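Card Dealing Arm: Project Report
Purnurville Robotics Club, Team Alteck
Dörte Rathjen, Malte Steinbach

1. Task

Our goal was an arm that can take cards off a deck and put them down on a poker mat, first for two players and later for more. We picked cards because they are thin and flat and a normal gripper has trouble with them. Malte built the gripper and the wiring. Dörte recorded the demonstrations and did the training.

2. Setup

We play with a regular poker set on a felt mat. The deck stands next to the felt, with foam blocks to help keep it in place. The camera sits on the arm near the gripper, so the fingers are always in view. Our first camera position was too low and lost sight of the mat when the arm came down on the deck, so we moved it before recording anything we kept.

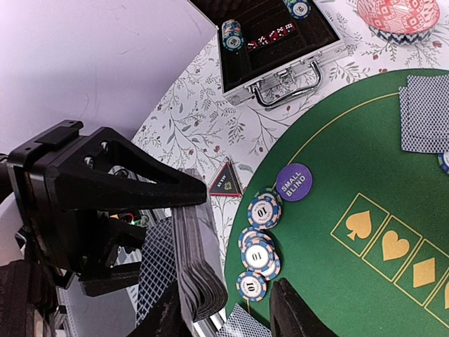
The hardest part is the contact with the top of the deck. If the finger pushes too hard, several cards move together. If it pushes too lightly, it slides over the top card. We changed the finger tip twice in September and then left it alone so the recordings would match.

3. Data

We recorded 355 demonstrations by hand control. Runs where a card fell off the table were deleted. Training used 1196 short clips cut from the rest.

4. Problems

The deck gets lower as cards are dealt, and the arm does not always follow. Double cards are still common near the end of a deck. Chips are not part of the task yet. Swanson, our mentor, wants us to fix the deck height first.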